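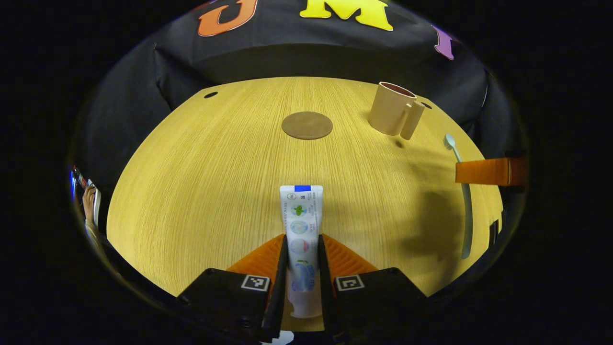

Ginevra Rinaldi starts at the fingers. At the Tillham workshop she looks after the hand-held grippers, and by 20 past eight she has the first one on the bench.

The flat black fingers come off and get wiped with a damp cloth. Toothpaste tubes are hard on them — a tube gives when you squeeze it, so a worn finger lets it twist. She checks the orange mount for cracks, then goes over the square markers on the two black blocks. A smudge of grease on either one can spoil a morning's work.

The lens is next, then the screws. Every 500 grips the fingers swap sides, and at 3083 this pair is due for the bin. Rinaldi writes the number in a grey notebook and reaches for the new set from Morelli.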